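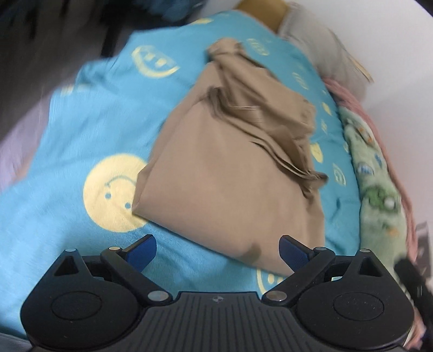 Tuldale Hand Gripper, Model 804
Made by Kuusk. Sold and serviced by Vosarance.

Item no. 1441
Availability: in stock
Price: on request (we know, we know)

Overview

The Tuldale 804 is a two-finger gripper you hold in your own hand. Your housekeeping staff use it to do the jobs they already do, and the recordings teach the Tutemau room arm to do them later, more slowly and with less complaining.

It was built for guest houses, care homes and family hostels, places where the beds never look like the beds in a robotics brochure. Blankets come in layers. Somebody's drawstring bag is sitting on top of them. The bag has to be picked up by its rounded bottom without taking a smiley-face fleece along for the ride, and a person who has made beds for years does this without thinking. The 804 asks them to do it with two blue rubber-padded fingertips, which takes some thinking for the first shift or so.

What changes for your staff

The work gets slower before it gets anything else. Plan on fewer rooms per shift during recording weeks and tell the front desk early.

Room attendants become the people who decide what a good pickup looks like. We suggest paying them for that. Several customers have asked if this is a software setting. It is a payroll setting.

Once the arm is in service, it takes the lifting and sorting of soft items. Staff keep the corners, the pillows, the lost socks and the guests. Job titles tend to get longer at this point.

Details

Fingers: two, black linkages, angled inward
Fingertips: blue rubber pads, replaceable
Joint pins: metal
Body: black, ribbed
Good with: fleece, knits, cloth pouches, small cushions
Not good with: coins, hairpins, fitted sheets (see also: everyone)

In the box

Gripper, one spare pair of fingertips, charging lead, wall hook, and a 79-page manual, of which 121 copies have so far been returned to us unopened.

Spare fingertips are sold in pairs only. Orders placed before September ship with the older hook, which also works.

Page updated December 8, 2022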